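Chapter 10
Putting the Dishes Away

Last updated: November

By the time you reach this chapter you have scraped, soaked, scrubbed and rinsed your way through everything a household kitchen can throw at you, and I imagine you would like to be told that the work is finished. It very nearly is. What remains is the part that most of us learned by standing next to an older person with a towel over one shoulder, and which few of us were ever really taught — the draining, the sorting, the stacking, and the carrying of clean things back to the shelf where somebody will look for them tomorrow morning.

I learned it in the boarding house at Fumuvstead, where I spent my first winter as a kitchen helper. The cook there was Kálmán Kiss, a patient man with very large hands, and he had 35 people to feed at supper. He didn't mind slow washing. What he minded was a bowl put away in the wrong pile, which he would discover at six in the morning, half awake, with the porridge already thickening behind him. He would hold the bowl up without a word until one of us came and took it. I have never forgotten the look on his face, and I still check my piles before I turn off the light.

So let us begin with the rack. A dish rack is a plain piece of equipment, and you may have used one all your life without giving it much thought, but its shape tells you a good deal about how it wants to be loaded. Plates like to stand on edge between dividers, where air can reach both faces and water can run down and away. Bowls are more troublesome. A deep bowl takes up the room of several plates, and if it's set down open side up it will hold a little puddle for as long as you care to leave it. Many small kitchens use a rack with two levels for this reason, and it is worth deciding early which level is for which kind of dish, and then sticking to it even when you are tired. 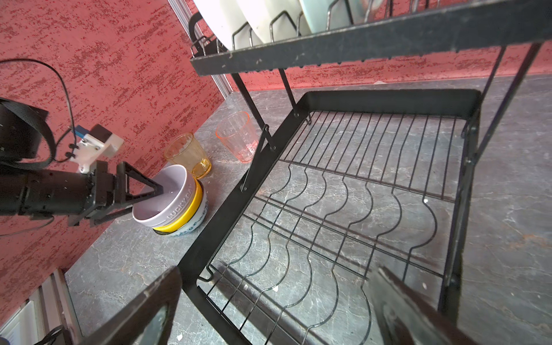
Bowls, once they are dry, are generally stacked, and a stack is a friendlier thing than it looks. If your bowls all came from one set, they will nest without any help from you. Most of us have a mixed cupboard, though, with a yellow one from an aunt and a patterned one from a market stall, and perhaps a lavender one with words pressed into the side, and these have to be introduced to one another. Put the widest and steadiest at the bottom, lower the next one in gently, and give the pile a light touch to see whether it rocks. If it does, try a different order before you try a different shelf. Three bowls make a comfortable stack to lift with two hands, and I would ask beginners to stop there.

Empty the rack from the top down. A drip from a plate above can spoil a dry bowl below, and it's very discouraging to reach for the towel again when you thought you had hung it up for the night. When the rack is bare, lift it and wipe the counter beneath, going into the corners where crumbs like to gather. Stone and stone-patterned counters hide crumbs remarkably well, so trust your fingertips over your eyes.

In the pages that follow we will take plates, bowls, glasses and pans in turn, and then look at how to arrange a cupboard so that the things used daily sit nearest the hand. There is a practice exercise on page 218 that you can do in your own kitchen, with whatever dishes you happen to own. Before you turn the page, go and open your cupboard, take down one stack, and see what order it is in.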